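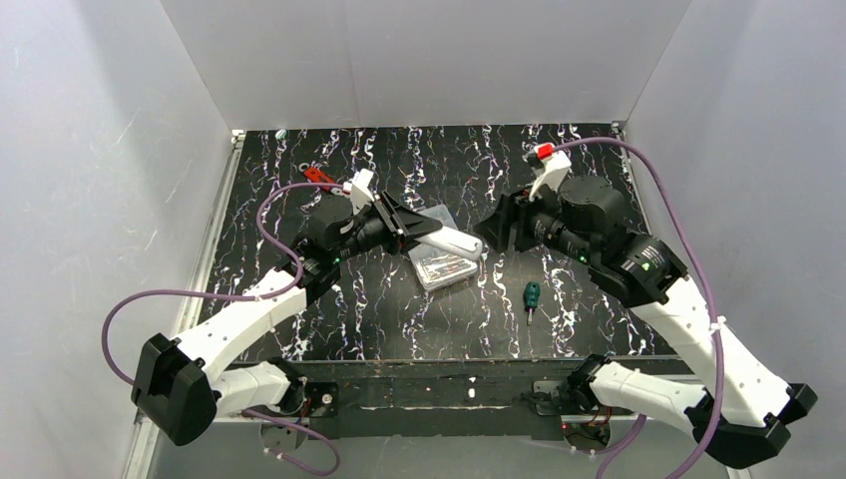 Diacetyl in dry-hopped lager, three batches running

Homebrew and small brewery forum > Fermentation

vidmar_cellar
Third batch of the Vidmar pale lager with a clear butter note in the keg. Clean at the end of primary, clean going into dry hop, then noticeable once packaged. Fermented at 10 degrees, free rise to 14 when gravity was close to terminal, dry hopped at 14, crashed to 2. Yeast is the Fliston lager slurry, second generation. Sanitation has been checked and the lines are new.

kettlesour
Hop creep. Enzymes on the hops break down dextrins, the yeast starts up again and throws fresh alpha-acetolactate, and you crash before it is cleaned up. What was the gravity before and after the hops went in?

vidmar_cellar
Dropped two points after dry hopping. I put that down to reading error.

kettlesour
Two points is enough. Do a forced test before you crash: sample in a covered jar, hot water bath for 20 minutes, cool, smell against an unheated one. If the heated jar smells of butter, leave the tank alone.

Petridis_S
I disagree that it has to be creep. Second generation slurry that sat cold for a while will give the same result through poor health. How old was it at pitching?

vidmar_cellar
21 days, kept at 2 degrees.

Petridis_S
Too old in my view. I would not use it past ten without a viability count. Pitch fresh and change nothing else, otherwise you learn nothing from the next batch.
Sotiris Petridis, Grondel

kettlesour
Old slurry would show at the end of primary. He says it was clean there.

Petridis_S
Clean by nose, with no forced test. The precursor has no smell.

kettlesour
Fair point. Test at both stages then, end of primary and after hops.

lasadell_ben
We had this at Lasadell on a 33 hl tank. Dry hopping at the tail of fermentation and holding at 16 until two forced tests passed sorted it. Same slurry age as yours, for what it's worth.

vidmar_cellar
Next brew is in July. Fresh pitch, test before and after hops, hold at 16. I know that is two changes, but I can't afford to dump another one. Will post the gravities.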